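Sep 18, 2018
Adi Krishnan

Zipper task, bimanual. Good day today! The grasp planner finally stops treating the two arms as strangers.

Old behavior, for anyone reading later: left and right each got their own target pose and their own trajectory, and whoever finished planning first went first. Fine for picking up a bowl. Terrible for a soft pouch, where the first contact shoves the whole thing sideways and the second arm closes on a spot where the bag used to be. Benedita has been saying since June that we should plan one motion for both arms with a shared clock, and she was right.

So that's what's in the Volbridge branch now. Both trajectories get time-scaled to the slower arm, and there's a hold point just short of contact where the planner waits for a fresh pose from perception before either gripper closes. Timeout on the hold is 90 ms. I tried 100 first and can't tell the difference, so leave it alone.

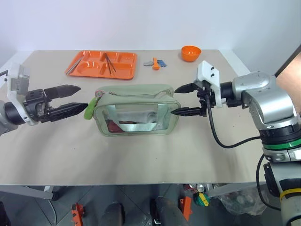 Both grippers at the pouch, left one almost on the pull tab.

Perception is the part I'm most pleased with. The clear window was killing us – depth goes straight through the plastic and lands on the white cloth inside, so the fitted plane sat too far back. I switched the fit to use only the pale green trim, segmented by color, and the pose stopped jumping. The pull tab gets its own little detector, trained on 2,000 crops that Benedita labeled (thank you!!).

Still ugly:
– the tab detector fires on the strap now and then. Same sort of green. Needs a size check.
– keys and tray at the back go into the collision map as one big lump. Harmless at this reach, but the planner is more timid than it has to be.
– right gripper cable isn't in the model at all. Benedita wants a padded capsule for it, I want to try a proper swept shape first.
– Drilta log viewer drops the left arm's timestamps after 13 minutes. Restart it between runs.

Next: closing force on the tab, then the actual pull. Config is saved as antunes_zip in the shared folder.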